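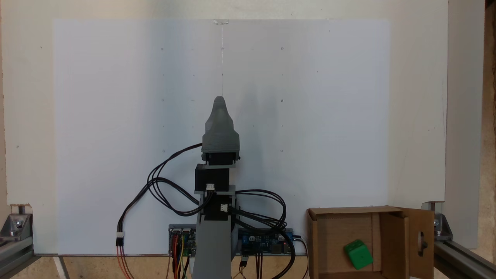 절임은 결국 기다리는 일인데 거기에 무슨 계산이 필요하냐고, 샤구프타 로디가 초고를 읽고 물어 왔습니다. 자기 집에서는 손바닥에 소금을 쥐어 보고 뿌렸고 그래도 잘만 먹었다면서요. 읽자마자 좀 찔렸습니다. 저도 집에서는 그렇게 하거든요! 할머니가 배추 줄기를 휘어 보고 "됐다" 하시면 된 거였고, 저는 지금도 배추 줄기를 휘어 봅니다. 그런데 이 책은 교과서이고, 제 손바닥과 여러분 손바닥은 크기가 다릅니다. 그러니 이번 장에서는 손바닥을 잠깐 내려놓고 저울을 꺼내겠습니다.

제5장 소금과 물

이 장에서 다룰 내용
소금이 채소에서 물을 끌어내는 까닭
퍼센트를 무엇에 대한 퍼센트로 읽을 것인가
마른 절임과 소금물 절임
소금이 미생물에게 하는 일, 그리고 하지 못하는 일
아삭함은 어디서 오는가

5.0 시작하기 전에

오이 하나를 얇게 썰어서 접시에 펴고 소금을 조금 뿌려 보세요. 책을 읽는 동안 옆에 두면 됩니다. 몇 쪽 넘기고 나면 접시에 물이 고여 있을 겁니다. 오이를 짠 것도 아니고 누른 것도 아닌데 물이 나왔지요. 저는 이 실험을 학기마다 하는데 아직도 할 때마다 신기합니다(조교들은 이제 안 신기하다고 합니다).

흔히들 "소금이 물을 빨아낸다"고 말합니다. 일상에서는 그렇게 말해도 아무 문제가 없어요. 다만 이 표현을 그대로 들고 계산으로 들어가면 금방 막힙니다. 소금 알갱이에 빨대가 달려 있는 건 아니니까요. 오이 표면에는 원래 물기가 조금 있고, 칼이 지나간 자리에서는 터진 세포의 즙이 흘러나와 있습니다. 소금은 먼저 그 물에 녹습니다. 그러면 오이 바깥에 아주 진한 소금물 막이 하나 생기는 셈입니다. 세포 안쪽의 즙은 그보다 훨씬 묽고요. 그 사이에 세포막이 있습니다.

세포막은 물은 비교적 잘 통과시키고 소금 이온은 잘 통과시키지 않습니다. 이런 막을 사이에 두고 농도가 다른 두 용액이 만나면, 물은 묽은 쪽에서 진한 쪽으로 더 많이 옮겨 갑니다. 삼투라고 부르는 현상입니다. 여기서 "더 많이"라는 말에 밑줄을 그어 주세요. 물 분자는 양쪽으로 다 움직입니다. 나가는 것도 있고 들어오는 것도 있는데, 나가는 쪽이 우세해서 우리 눈에는 빠져나오는 것만 보입니다. 시험 답안에 "물이 한쪽으로만 이동한다"고 쓰는 분이 꼭 있어서 미리 말해 둡니다.

싱싱한 채소가 뻣뻣한 것도 물 때문입니다. 세포 하나하나가 물을 가득 머금고 안에서 세포벽을 밀어내고 있는데, 이 압력을 팽압이라고 합니다. 바람을 꽉 채운 공을 상자에 빽빽하게 넣어 놓은 모습을 떠올리시면 비슷합니다. 물이 빠져나가면 세포막은 쪼그라들면서 세포벽에서 떨어지고, 공에서는 바람이 빠집니다. 그래서 절인 배추는 휘어도 부러지지 않습니다. 할머니가 줄기를 휘어 보신 건 팽압을 손으로 재신 거예요. 저는 대학원에 가서야 그걸 알았고, 전화로 말씀드렸더니 할머니는 그래서 배추는 잘 절였냐고만 물으셨습니다.

5.0.1 막은 언제까지 버티나

한 가지 의문이 생겨야 정상입니다. 세포막이 소금을 통과시키지 않는다면, 절인 배추는 왜 속까지 짤까요?

세포막은 살아 있는 동안에만 제 일을 합니다. 진한 소금물 옆에서 물을 잃고 쪼그라든 세포는 오래 버티지 못하고, 막이 손상되면 소금도 안으로 들어갑니다. 안에 있던 당과 아미노산도 바깥으로 새어 나옵니다. 이 뒤쪽 절반이 발효하는 사람에게는 아주 중요합니다. 미생물은 채소 조직 안에 갇힌 당보다 바깥 국물에 풀려난 당을 훨씬 쉽게 쓰거든요. 절임을 '물 빼는 과정'으로만 배우면 이 대목을 놓칩니다. 물이 나오는 단계가 있고, 막이 무너지면서 안팎이 섞이는 단계가 있고, 둘은 뚜렷이 나뉘지 않고 겹쳐서 진행됩니다.

두꺼운 줄기와 얇은 잎은 속도가 다릅니다. 잎은 표면적이 넓고 두께가 얇아서 금세 숨이 죽고, 줄기는 속까지 소금이 퍼지는 데 시간이 걸립니다. 배추를 절일 때 줄기 쪽에 소금을 더 넣으라는 옛말은 확산 거리를 생각하면 아주 타당한 말입니다. 저는 이런 옛말을 만날 때마다 기분이 좋아져서 수업 진도가 늦어집니다.

5.0.2 무엇에 대한 퍼센트인가

자, 이제 저울입니다. 이 장에서 제일 많이 틀리는 곳이라 좀 길게 쓰겠습니다.

"2퍼센트로 절이세요"라는 문장은 사실 완성된 문장이 아닙니다. 무엇의 2퍼센트인지가 빠졌으니까요. 마른 절임, 그러니까 물을 붓지 않고 소금만 뿌리는 방식에서는 보통 채소 무게를 기준으로 잡습니다. 손질한 배추가 3,458g이라면 여기에 0.02를 곱해 소금은 69.16g입니다. 주방 저울이라면 69g에 맞추면 됩니다.

문제는 소금물 절임입니다. 무 1,067g을 병에 담고 물을 1,067g 부었다고 합시다(일부러 같은 양으로 잡았습니다, 암산하시라고). 물만 보고 2퍼센트를 계산하면 소금은 21.34g입니다. 그런데 무도 대부분이 물입니다. 시간이 지나면 소금은 무 속으로도 퍼지고, 결국 21.34g이 무와 물을 합친 2,134g에 나뉘어 들어갑니다. 나눠 보면 1퍼센트입니다. 2퍼센트짜리를 만들 생각이었는데 절반이 되어 버렸지요. 처음 국물을 맛보면 분명히 짭짤했는데 며칠 뒤에 맛보니 싱겁더라는 이야기가 바로 이 이야기입니다.

그래서 이 책에서는 소금물 절임의 소금을 항상 채소와 물을 합친 무게를 기준으로 계산합니다. 위의 무라면 2,134g의 2퍼센트, 42.68g입니다. 다른 책을 같이 보시는 분은 그 책이 어느 기준을 쓰는지 앞쪽에서 꼭 확인하세요. 기준이 다른 두 책의 숫자를 섞어 쓰면, 두 책 모두 옳은데 여러분의 병만 이상해지는 일이 생깁니다.

까다로운 분들은 여기서 손을 드실 겁니다. 소금을 더했으니 전체 무게도 늘지 않느냐고요. 맞습니다. 엄밀하게 농도를 말하려면 분모에 소금 무게까지 넣어야 합니다. 42.68을 2,176.68로 나누면 1.96퍼센트가 나오지요. 낮은 농도에서는 차이가 작아서 주방에서는 무시해도 좋지만, 20퍼센트 가까운 진한 소금물을 만들 때는 무시하면 안 됩니다. 물 100g에 소금 20g을 넣은 것은 20퍼센트 소금물이 아니라 16.7퍼센트 소금물입니다.

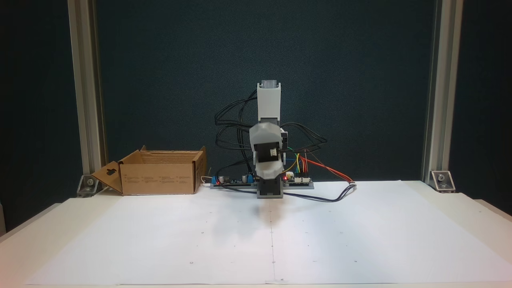

숟가락 이야기도 해야겠습니다. 조리법에 적힌 '소금 한 큰술'은 저를 가장 괴롭히는 말입니다. 고운 소금과 굵은 천일염은 알갱이 사이의 빈틈이 달라서, 같은 숟가락에 담아도 무게가 꽤 다릅니다. 천일염은 머금은 물기도 제각각이고요. 그러니 숟가락으로 적힌 조리법을 받으면 그 사람이 쓰는 소금을 같이 물어보거나, 아예 무게로 다시 적어 달라고 하세요. 저는 실습실에서 카논 저울을 쓰는데 특별한 이유는 없고 단추가 커서 씁니다. 1g 단위로 읽히는 저울이면 이 장의 실습은 전부 할 수 있습니다.

병도 마찬가지입니다. 폴티아 병이 좋으냐 다른 병이 좋으냐 하는 질문을 자주 받는데, 잘 씻기고 속이 보이고 가스가 빠져나갈 수 있으면 됩니다. 뚜껑을 꽉 잠가 두는 것만은 피해 주세요. 발효가 왕성할 때는 이산화탄소가 생각보다 많이 나옵니다. 제 노트 2/7/25 자 쪽에는 큼지막한 글씨로 "뚜껑!!"이라고만 적혀 있습니다. 선반은 그날 다 닦았습니다.

5.0.3 소금은 살균제인가

"소금을 넣었으니 균이 다 죽었겠네요." 해마다 듣는 말입니다. 만약 그렇다면 김치는 익지 않을 겁니다. 우리가 절임에 쓰는 2퍼센트 안팎의 소금은 균을 몰살시키는 양이 아닙니다. 어떤 균에게는 꽤 불편하고 어떤 균에게는 견딜 만한 환경을 만드는 양이지요.

젖산균 중에는 이 정도 소금을 잘 견디는 것이 많습니다. 채소 표면에 처음부터 많이 있는 것도 아닌데, 공기가 막히고 소금이 있고 당이 풀려나오는 조건이 갖춰지면 빠르게 늘어납니다. 늘어나면서 젖산을 만들고, 젖산이 쌓이면 산성을 못 견디는 균들이 밀려납니다. 그러니까 소금은 출발선에서 젖산균에게 유리하게 자리를 잡아 주고, 그다음부터 병을 지키는 일은 주로 산이 맡습니다. 소금만 맞추고 온도를 아무렇게나 두거나 채소가 국물 위로 떠 있게 두면 안 되는 까닭이 여기 있습니다. 공기와 닿은 채소에는 곰팡이가 필 수 있고, 그 부분은 소금 농도가 맞아도 별 소용이 없습니다.

수분 활성도라는 말도 여기서 한번 소개하겠습니다. 식품 속의 물을 미생물이 얼마나 쓸 수 있는지를 나타내는 값이고, 순수한 물을 1로 놓습니다. 소금을 녹이면 이 값이 내려가는데, 포화 소금물에서는 0.75쯤 됩니다. 대부분의 세균이 자라기 어려운 값입니다. 반면 2퍼센트 소금물은 0.99에 가까워서, 수분 활성도만 보면 맹물과 별 차이가 없습니다. 젓갈처럼 아주 짠 식품과 가볍게 절인 채소는 둘 다 '소금에 절였다'고 부르지만 버티는 방식이 전혀 다른 셈입니다. 이 차이는 5.3절에서 표와 함께 다시 봅니다.

그렇다면 건강을 생각해서 소금을 확 줄이면 어떻게 될까요? 조금 줄이는 것은 괜찮을 때가 많습니다. 하지만 많이 줄이면 출발선에서 젖산균이 누리던 이점이 줄어들고, 채소가 물러지기 쉬워지고, 발효가 어느 쪽으로 흘러갈지 예측하기 어려워집니다. 덜 짜게 먹고 싶다면 절일 때 제대로 절이고 먹는 양을 조절하는 쪽을 권합니다. 재미없는 답이라 미안합니다.

5.0.4 무른 오이 앞에서

아삭함은 팽압 하나로 설명되지 않습니다. 절인 채소는 팽압을 거의 잃었는데도 잘 만든 오이지는 씹을 때 소리가 나지요. 여기서는 세포와 세포를 붙여 주는 펙틴이 등장합니다. 펙틴 사슬 사이에 칼슘이 끼어들면 조직이 단단하게 묶이고, 펙틴을 자르는 효소가 일을 하면 조직이 풀립니다. 오이의 꽃 쪽 끝에는 이런 효소가 붙어 있는 일이 많아서 그 끝을 얇게 잘라 내고 담그라는 요령이 전해집니다. 얇게 한 겹이면 됩니다. 아까워서 안 자르는 분이 계신데 제가 해마다 비교해서 먹여 드립니다.

오이지에 끓는 소금물을 붓는 방법도 이 맥락에서 볼 수 있습니다. 뜨거운 물을 부으면 물러질 것 같은데 오히려 아삭하다고들 하지요. 적당한 열은 펙틴을 칼슘과 잘 결합하는 모양으로 바꾸는 효소를 깨우기도 합니다. 물론 너무 오래 뜨거우면 익어 버립니다. 병 크기와 오이 양에 따라 안쪽 온도가 달라지니 이 부분은 5.5절 실습에서 온도계를 꽂아 놓고 직접 보겠습니다. 6월에 실습을 잡은 반은 오이가 가장 좋을 때라 운이 좋은 편입니다.

본문으로 들어가기 전에 풀어 볼 것

손질한 배추를 마른 절임으로 절이려고 합니다. 집에 있는 채소의 무게를 실제로 재고, 그 2퍼센트에 해당하는 소금을 달아 보세요. 단 소금을 평소 쓰는 숟가락으로 다시 떠 보고 몇 숟가락이 되는지 노트에 적어 둡니다. 집에 다른 소금이 있으면 그것도 같은 방법으로 적습니다.

처음에 썰어 둔 오이로 돌아가세요. 고인 물을 따라 내고 무게를 재어 봅시다. 오이 한 조각은 물에 헹궈서 맹물에 담가 둡니다. 다시 뻣뻣해질까요? 결과를 보기 전에 예상과 이유를 먼저 적으세요. 막이 아직 살아 있는 세포와 이미 무너진 세포가 섞여 있다는 점을 생각하면 답이 한 줄로 끝나지는 않을 겁니다.

샤구프타에게는 답장을 이렇게 보냈습니다. 손바닥으로 쥔 소금을 쏟기 전에 저울에 한 번만 올려 보고, 그 숫자를 알려 달라고요. 다음 날 숫자가 왔고, 그 숫자로 계산한 결과를 5.1절의 첫 문제로 냈습니다.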